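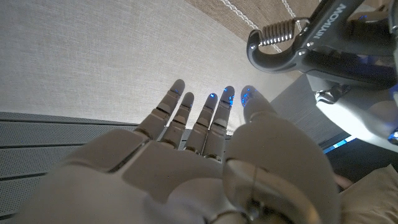 *Photo: Gutusari*

# Robot hands meet upholstery at Gutusari open day

Gutusari opened its workshop in Skorska to the public in July, and most of the people who came went straight to the back of the building, where a humanoid robot was working with fabric.

The company counted 1,193 visitors through the door between 10 a.m. and 5 p.m. Last year's open day had no robot and ended at lunchtime.

Gutusari makes seat covers and cushions for buses, waiting rooms and small hotels. It has been working with Kamel, a robotics firm, on a project called Trullix, which looks at whether a robot with two hands can take over some of the handling that goes on around the sewing and fitting stations. That means picking up covers, turning them over, finding an edge and holding it while something else is done to it.

Each hand has four long fingers and a thumb, in light gray plastic, with small blue lights at the tips. Visitors could watch from behind a rope while the robot went through short sessions with plain beige linen-type cloth and a heavier brown fabric with a double row of white stitching. Sessions ran every half hour.

"Cloth is hard because it never sits the same way twice," said Krisztina Kovács, who runs the Trullix work at Kamel. "A metal part stays where you put it. With a cover, you touch one corner and the other corner moves."

Kovács said the team has logged 1,497 practice sessions on fabric since the project began. The robot still needs a person nearby, and it is slower than an experienced worker at every task it has been given. She told one group that a job taking a fitter under a minute can take the robot six.

Tools are another part of the project. Kamel wants the robot to be able to use hand tools that are already on the benches, so that a shop would not have to buy special ones. Kovács said grip strength has been easier to get right than angle, and that spring-loaded tools in particular took the team most of the spring to work through.

Huw Griffiths, production manager at Gutusari, took questions after each session. Several were about jobs. The company employs 32 people in Skorska, and Griffiths said none of them would lose their place because of the project. He said the shop has had trouble hiring for the fitting stations for three years.

"I'd like it to do the lifting and turning at the end of a shift, when people's wrists are sore," he said. "The sewing stays with the people who know how to sew."

Asked what the machine cost, Griffiths said it belongs to Kamel and that Gutusari provides space, fabric and staff time. The shop has set aside nearly 4,000 seat covers with small faults for use in practice. They would otherwise have been sold as scrap.

Visitors could also try a fitting task themselves. A bench near the front was set up with a bare seat pad and a cover, and staff timed anyone who wanted a turn. The fastest visitor was a retired sailmaker, who finished in just over two minutes and asked for a second try.

Trullix is due to run through next spring. Kamel plans to move the robot closer to the main line in the fall, with shorter sessions during regular working hours. Griffiths said school groups can ask for a visit before then by calling the Gutusari office, and that groups should be no larger than 15 with one adult for every five students.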